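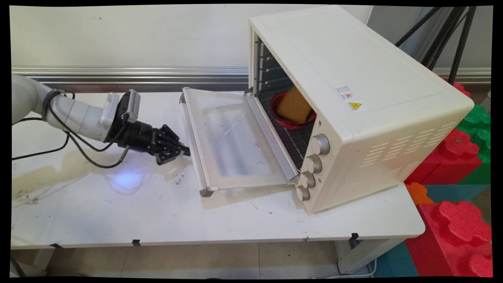
Countertop toaster oven with open glass door, on a white table.

Home News Meetings House Rules Contact

Welldale House Residents
Minutes of the summer meeting
7/28/24, written by the minute taker
6 min read

Present: residents of 13 apartments, one person from the management office, the minute taker. Two apartments sent their opinion in writing, and these letters were read under the items to which they belong.

1. Opening and last minutes

The meeting was opened in the common room on the first floor. The minutes of the last meeting were accepted with one correction. Under the item about the mailboxes it was written that the new locks are paid by the residents. This was wrong. The locks are paid by the management office, and only a lost key is paid by the resident.

One resident asked that the minutes be put also on the board beside the elevator, as not everybody reads the website. Agreed.

2. Water pressure on the upper floors

This item took the most time. Residents from the fifth and sixth floors reported again that the water pressure is weak in the morning. On the sixth floor the shower becomes cold when someone uses the kitchen faucet in the same apartment. On the fourth floor and lower there are no complaints.

The management office informed us that the company Cukon has inspected the pump in the basement. In their report they write that the pump is working as it should, but the pressure valve behind it is old and does not open completely. They propose to change the valve. The price is 1,000 dollars with labor, and the water must be closed for one morning.

A resident from the sixth floor said that the same was promised before the winter, and then only the filter was cleaned. The management office answered that the filter was a different order, from the time before Cukon had the contract. There was some discussion about this. It was asked if there could be a second offer from another company. The management office said that this is possible but it will make the work later by several weeks.

Vote: change of the valve by Cukon without waiting for a second offer. Accepted, with two votes against.

The notice about closing the water must hang on the board at least three days before. Several residents asked that the notice say the hour when the water returns, and not only the hour when it is closed. The management office has written this down.

3. Bicycle room

The bicycle room is full again. There are bicycles without air in the tires which have been in the same place since a long time, and one child's bicycle that hangs on the heating pipe. It is not permitted to hang anything on the pipe.

It was decided to do it in the same way as in the previous building cleaning. Each resident receives a paper tag from the office, writes the apartment number on it, and fastens it to the bicycle. Bicycles with no tag at the end of the period will be moved to the shed in the yard and kept there until December. After this they are given to the repair workshop on Skinner Street.

A question was asked about baby carriages. They may stand in the bicycle room, on the left side near the door, and need a tag too. Another question was about an electric scooter and its charging. The office will ask the insurance and bring the answer to the next meeting. Until then please do not charge batteries in the bicycle room overnight.

4. Laundry booking

The booking of the laundry through Nosum has now worked for half a year. Most of the residents are content with it. There remain these problems:

- If a person books and does not come, the machine is blocked for the full two hours.
- Residents without a smartphone must call the office, and the office is closed in the evening.
- The reminder comes in the middle of the night if the booking is for early morning.

The first problem was discussed at length. One proposal was a small fee for a booking that is not used. Many were against a fee, because it is easy to forget a booking when one has small children or works in shifts. The proposal which received support was that the machine becomes free for others when 20 minutes have passed. The office will ask Nosum if this setting exists.

For the second problem, a paper list will hang again in the laundry for the smaller machine. This machine is then taken out of the online booking. We try this until the next meeting.

5. Common room kitchen

The office reminded that the kitchen corner must be left clean by the person who has borrowed the room. After toaster oven or hot plate has been used, please take the crumbs out and pull the plug. The dish towels belong to the house and should be washed and returned by the one who has used them.

It was asked if the room can be borrowed for a whole weekend. The rule is one day for each apartment, and this stays.

6. Yard and trees

The two birches near the parking have branches over the neighbor's garage. The neighbor has written a polite letter. A gardener will cut the branches after the birds have left the nest. The office will answer the letter.

The sandbox gets new sand. A parent asked for a cover also, on account of cats. The office has set 200 dollars for the yard this summer, and the sand and cover together must fit inside this sum. If they do not fit, the sand has priority.

The bench at the east entrance is broken in the middle board. A resident from the second floor has a suitable board and offered to repair the bench. The meeting thanked for this offer.

7. Other questions

a) The light in the stairway between third and fourth floor goes off too early. The office will change the timer.

b) Smoke from the balconies. The meeting did not want a new rule but asks everyone to think of the neighbor above, especially in the hot evenings when the windows are open.

c) Storage unit number 292 in the basement stands open and has no name. If it is yours, please contact the office. The numbers come from the old system and do not follow the apartment numbers.

d) A resident wished to know why the front door closes so hard. The door closer was adjusted in spring and will be adjusted again.

8. Next meeting

The next meeting is held in December, in the same room. Questions for the list must be in the mailbox of the office two weeks before. Coffee is served from the half hour before the start.

The meeting was closed. The key to the common room was returned to the office.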